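About Cirnlow
Home | Sessions | Coaching | Repairs | About us | Find the door

Cirnlow Table Tennis Club

We are a table tennis club above a tile showroom on Pasel Street. The entrance is at the back, up the metal stairs, past the pallets. If you have reached the display of bathroom sinks you have gone in the front, and the people at the showroom will point at the ceiling without being asked.

How we got here

The club started in the lunchroom of the Urkine envelope factory, where Josphat Masanja and Eduardo Aguiar worked the same shift and had thirty-five minutes to eat. The table was two cafeteria tables pushed together. They were not the same height. Josphat still takes the ball very early on the backhand side, a habit he got from playing over a half-inch step, and it has beaten people with much nicer form.

When Urkine moved its envelopes elsewhere, the players had a net, four paddles and no lunchroom. They tried a church hall (lovely floor, booked solid by the tap dancers), a garage belonging to Eduardo's brother-in-law (fine until he wanted to park in it) and for one winter a hallway at the community college, where play stopped every time a class let out. Then the upstairs of the showroom came up for rent. It had been used for storing grout. We swept for most of March and you will still find a little in the corners if you dive for something.

We opened with two tables and now have six. Table four has a dead spot near the left corner on the window side. Members know where it is. Visitors learn.

Who we are

There are 152 of us on the list at the moment, if you believe the list. A fair number of those are people who joined in January and are presumably still tying their shoes. The ones you will meet on an ordinary evening are a mix of retirees with terrifying serves, teenagers who hit everything as hard as they can, and a broad middle section that came for the exercise and stayed to argue about rubber.

Josphat Masanja is the head coach. He does the beginner course and the Wednesday drills. His teaching method is to say "again" in a pleasant voice until you stop counting. He will not discuss your paddle until you have been coming for three months, so please don't bring him a catalog.

Eduardo Aguiar runs the ladder. The ladder is a corkboard with name tags on hooks, and your tag moves up when you beat the person above you and tell Eduardo. It has been suggested that this could be done on a phone. Eduardo has listened to the suggestion.

Sofia Torres looks after the juniors, the school visits and the front desk, the last of these because she was standing near it when it was delivered. She played college tennis and had to unlearn most of it. If you are coming from tennis yourself, she is the one to talk to, and she will be kind about your follow-through.

Bernardo Calado does repairs. Bring him a paddle with peeling edges and he will glue it. Bring him one that has been thrown at a wall and he will glue it too, after a silence.

Duarte Baptista keeps the books and wins the over-sixties, and would like it known that the second of these takes up more of his time.

What goes on here

Beginners. A course of eight evenings, one a week. You will spend the first evening bouncing a ball on a paddle, which sounds like nothing and leaves grown adults laughing helplessly by the second minute. By the fourth you will be able to keep a forehand rally going. By the eighth you will have opinions. We lend paddles. Wear shoes with a light-colored sole or at least one that doesn't leave stripes.

Open play. Six tables, first come first served, winner stays on for two games and then has to sit down no matter how well things are going. Singles until seven, doubles once it gets crowded. If you have never played doubles, you have to alternate shots with your partner, and the first half hour consists mainly of apologizing.

Juniors. Ages seven and up, Saturday mornings. Sofia starts them with games that hardly look like table tennis at all: rolling the ball across the table and catching it with the paddle flat, blowing it over a line, knocking a paper cup off the far end. The paper cup is very popular. Parents are welcome to watch from the bench and are asked not to coach from it.

Drills. For people who already play and want to play better, or who enjoy being told "again." An hour and a half, mostly footwork. The showroom has asked us to schedule this one after closing on account of the ceiling lights downstairs.

The Hung Cup. Our own tournament, once a year, named for the man who ran the noodle counter across the street and fed the club on credit through its first summer. He couldn't stand the game. He said it sounded like a leaking roof. He came to every final anyway and sat with his back to it. Handicap scoring, so everybody has a chance, and a bowl as the trophy. It is a soup bowl and has been used as one.

A word about balls

People ask what a club spends its money on and expect the answer to be tables. A decent table lasts for years if you keep drinks off it. Balls, on the other hand, crack, get stepped on, roll under radiators and go home in the pockets of people who are very surprised to find them there. We bought 300 last season and I could put my hand on perhaps a third of them.

We use plain white, forty millimeters, with no shine to them when they're new. The cheap ones come in a big bag and wobble. You can test for this by spinning one on a flat tabletop: a good ball stands there turning quietly and a bad one waddles off like it has somewhere to be. Bernardo tests every new batch this way on the spare table in the back room. It takes him an entire evening and he won't be helped. The rejects go to the juniors for the paper cup game, where a wobble is considered an advantage.

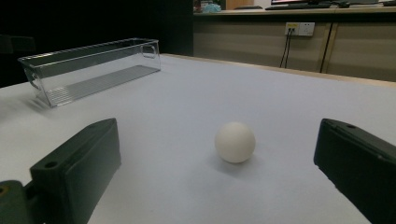

Cracked balls are a separate matter. You will hear it before you see it, a flat little click where there ought to be a pock. Please don't put a cracked ball back in with the good ones in the hope that somebody else will notice. Somebody else will notice, at nine all, and there'll be words. Drop it in the can by the door. Bernardo saves them up for a project he has been describing for two years as "a lamp."

At the end of the evening the last pair on each table walks the floor and picks up. Look under the benches, behind the curtain and in the bucket the mop lives in. The long-handled net is there so that you don't have to get down on your knees, but the regulars all get down on their knees anyway and complain about it on the way back up.

What it costs

Membership is 39 dollars a month for adults and 17 for juniors, and covers open play, the ladder and as much of Duarte's commentary as you can take. The beginner course is paid separately and includes your first month. Drop-ins are welcome at open play for a few dollars in the jar. If money is tight, talk to Sofia, quietly or otherwise. We have never turned away a person who would sweep.

We don't do contracts. You tell us when you want to stop and we stop. Most people don't tell us, they just drift off and come back the next fall with a new knee, and that's fine too.

Things we get asked

Do I need my own paddle? No. Use ours for a while. When you do buy one, ask three members for advice, and you will get five answers and a ride home.

Is it all right if I'm bad? Everyone on the ladder has been at the bottom of it, Eduardo twice.

Is there parking? Behind the building after six. Before six it belongs to tile.

Can I rent the place for a birthday? Yes, Sunday afternoons, two hours, bring your own cake. Frosting and table surfaces don't mix, so there's a separate table for the cake and we are strict about it in a way we're strict about very little else.

Is it loud? Six tables going at once is a fair racket, and Mr. Hung was right about the roof. You stop hearing it after a visit or two. We keep a few pairs of ear defenders on the desk for smaller kids and for Duarte's wife.

Will I lose weight? Josphat has asked us to say that you will sweat.

Coming to see us

Come to any open play and stand around near the desk looking undecided. Sofia will find you a paddle and an opponent of the right size. If she isn't in, ring the bell, and if the bell doesn't work, knock on the radiator pipe with a coin, hard. It carries.

Cirnlow Table Tennis Club, upstairs rear, Pasel Street. Open play weekday evenings from six. The stairs are slick when it rains, so use the rail.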